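The old Gonier department store closed in February, and for weeks the only people going in were the ones carrying fixtures out. By fall it is supposed to reopen as Grollumero, an indoor market with 30 stalls on the ground floor and a climbing gym on the second.

It is a modest plan by the standards of the shopping business. Gonier sold coats, pans and mattresses across three floors, and in its last years the top one was used for storage. The new owners looked at finding another single tenant and gave up after two chains walked through and left. They settled on small leases instead. A stall can be rented for as little as 7 months, and the rent includes power, trash pickup and a locker in the basement.

Roel Van der Linden is in charge of the leasing. He spends Monday mornings at a folding table near the old perfume counter, meeting anyone who wants to talk. Most of them have never had a store. They sell online or at weekend fairs, and they ask about parking, opening hours and whether they can close early in January.
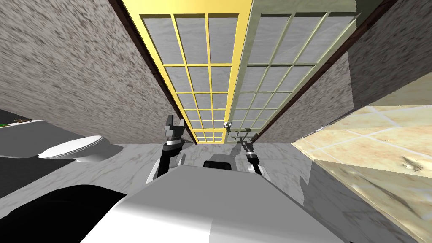
Paneled doors in yellow and pale green.

So far 11 stalls are signed. Bevis, a shoe repair business that has been on the same side street for decades, took the corner by the bus stop. Xu, a noodle counter, took two stalls and wants a third. The rest are a mix of plants, used records, phone repair and children's clothes.

The climbing gym is the bigger bet. It needs high ceilings, so part of the third floor has to come out, and that work has pushed the opening back once already. Van der Linden says the gym needs more than 1,000 members to cover its rent. He expects the market to live off those people in the evenings, when downtown is usually quiet, and he has set closing time at 9 p.m. to suit them.

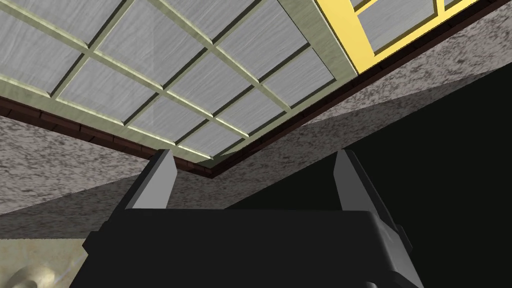
Marking stalls out on a floor plan is easy, in the view of Bevis, and filling them on a wet Tuesday is the hard part. The shop will keep its side street lease through the winter and run both places until the numbers are clear.

The city has agreed to move the bus shelter closer to the entrance. A decision on free evening parking in the garage behind the building is still pending, and the owners have asked for it twice.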